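Jelilholm Linens: notes on the bedding records
README, last touched 07/08/2010

What you have downloaded is the written inventory of the bedding at Jelilholm, a guest house with more blankets than guests. It began as a list taped inside a cupboard door. The list grew, the tape gave up, and Jeptoo Bakilana typed it all into a spreadsheet over one long February. Sunita Rajput checked it against the shelves and disagreed with a good deal of it. Both versions of the argument survive in the "remarks" column, which we recommend reading first.

Contents

linens.csv -- the main table, 205 rows, one per item
folds.txt -- how each kind of thing is folded and where it goes
mending.txt -- repairs done, repairs promised
old/ -- the cupboard door list, retyped with its spelling intact

Columns in linens.csv

item: blanket, quilt, sheet, net, pillow, cover, cloth, other. "Other" was meant for emergencies and now holds 30 rows.
ground: the main color, meaning the one you would say if you were shouting down the stairs.
pattern: what is printed on it. Leaves, roses, small flowers, stripes, plain. A thing may have two patterns. It may not have five, whatever Sunita says.
feel: plush, smooth, rough, sheer.
stored: folded, rolled, hung, or heaped. Heaped is a temporary state. A few items have been in it for years.
room: Renero, Erkamon, Kioko or the landing. These are the bedroom names. The landing has no name because it has no bed, although it has plenty of bedding.
remarks: free text, sometimes very free.

On colors

Cream, ivory, butter and gold were four separate values in the first draft. Then a single blanket turned out to be all of them depending on where you stood, so they were merged into "cream-yellow." Red was left alone. White is white even when it has flowers all over it; the flowers belong under pattern.

On folding and rolling

Thick blankets are folded and never rolled. A rolled plush blanket is the size of a calf and about as easy to get into a cupboard. Quilts may be rolled, and should be if they are going along the side of a bed. Fold a blanket in half the long way, then again, and put the fat rounded fold toward the side of the bed you walk up to. It looks generous and hides the untidy end. Jeptoo prefers the rose on top where a blanket has a rose. The file says "either" and was not changed.

Small cloths go on top of larger ones. If you find a large one on top of a small one, there is a small one missing somewhere else in the table.

Known problems

The "net" and "curtain" values overlap. Anything white and sheer hanging near a bed has been entered as one or the other according to who was holding the pencil.

Pillows and folded cloths get mixed up when they are heaped. Row counts for "pillow" are best treated as an opinion.

Sizes are missing for the Kioko room. The tape measure went in there and the numbers did not come out.

The washing dates were dropped. They went back a long way, they filled almost 400 lines, and they made us look bad.

Not included

Towels. There was a vote.

Using this

Copy it, adapt it, rename the columns for your own cupboards. If you correct a row, add your initials in remarks and leave the old remark where it is. Please don't sort the file by ground color and send it back to us. Someone did this once, and the landing has never recovered.

Questions about patterns go to Sunita. Questions about folding go to Jeptoo, who will answer at length.

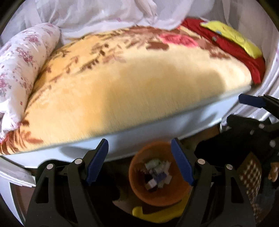
Cream-yellow blanket with leaves and a pink rose (stored: folded), small-flowered white quilt (stored: rolled). The yellow item on the red cloth is down as "pillow or cloth."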